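Part 3: Getting your stall ready to take money

I run the Saturday shop-share at Tavares, where small makers rent a spot on the floor for a month at a time, and I've opened enough stalls by now that I can do this part half asleep. Go through it in order the first time. After that you'll have your own way of doing it and I won't mind!

1. Pick up your till bag from Rebecca Leone at the front desk. It holds the card reader, a charger, a roll of receipt paper and your stall number (mine is 119, if you want to come and say hi).

2. Charge the reader to full before the doors open. The light goes from orange to green. If it blinks, unplug it, count to 5 and try again.

3. Hold down the side button until the word Altar comes up. That's the name of our checkout app, and yes, I voted for something else.

4. Sign in with the code on your rental letter, then type your stall number when it asks.

Note: the app locks you out after three wrong codes. Rebecca can unlock it but she's on lunch at 1:00, so try not to do it then.

5. Add your products. You can type them in one by one (fine for candles, awful for earrings) or upload the Ikex price sheet. Zewditu Degefa sells hand-printed scarves two stalls down from me, and she loaded 1,664 items from one sheet before I'd finished my coffee.

6. Check the prices on at least a few items. The sheet sometimes drops the cents, and you'll be held to whatever the reader shows.

Caution: don't keep more than $400 in your cash drawer. Take the extra to the front desk and get a slip for it. Cash left in a stall overnight isn't covered by the floor insurance.

7. Ring up a test sale for one dollar and refund it right away. Both lines should show in your sales list. If the refund is missing, stop there and get one of us over.

8. Put your return policy where shoppers can read it. The floor rule is 14 days with a receipt, and you can be more generous than that if you like (I am, and it's brought people back). 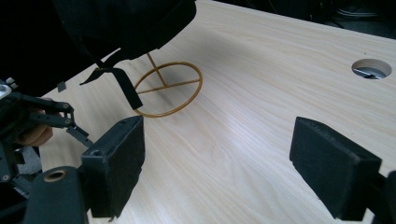 9. Switch your stall to Open in the app. You'll now show up on the Skenitz store map by the entrance, and people can find you by name.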